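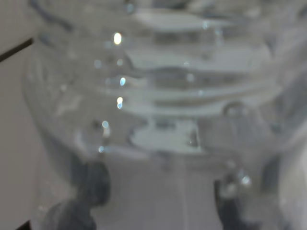
Clear ribbed vessel, close up

How much to put aside for new product development in a small company?

Yanti Nugroho
We are a small company with 7 people. We sell storage goods for the kitchen, and our main line, Pindeck, brings most of the money. Until now we have no fixed budget for new products. When somebody has an idea, the owner looks at the bank account and decides. In December we must make a plan for next year, and I was asked to propose a percentage of sales. I found very different advice. How did you choose your number, and do you separate small improvements from completely new products?

Melur Govindasamy
I would not begin with the percentage. Write down every project you wish to do next year and the cost of each one, including the hours of your own staff. People often forget the hours. Then mark each project as small change, new version or new product. In my former workplace we did this for the Makon range and saw that nearly all our money went to small changes of colour and packaging. We moved up to a third of it to new products, and we kept a review every 3 months where a project could be stopped. The stopping is the hard part, so agree on the rules before you start. For a first test we made 522 pieces, and this was enough to learn whether the shops would order again.

Wahyudi Kusuma
Depends on your margin. We just spend what is left.

Rohani Sutanto
I agree with Melur about the hours. One more thing: ask your supplier for the tooling price early. Ours had a minimum order of 1,000 pieces, and it changed the whole calculation. Please also keep a little money with no project name on it, because a good idea can come in the middle of the year.

Contact us | Copyright Todorova Community Help | Back to top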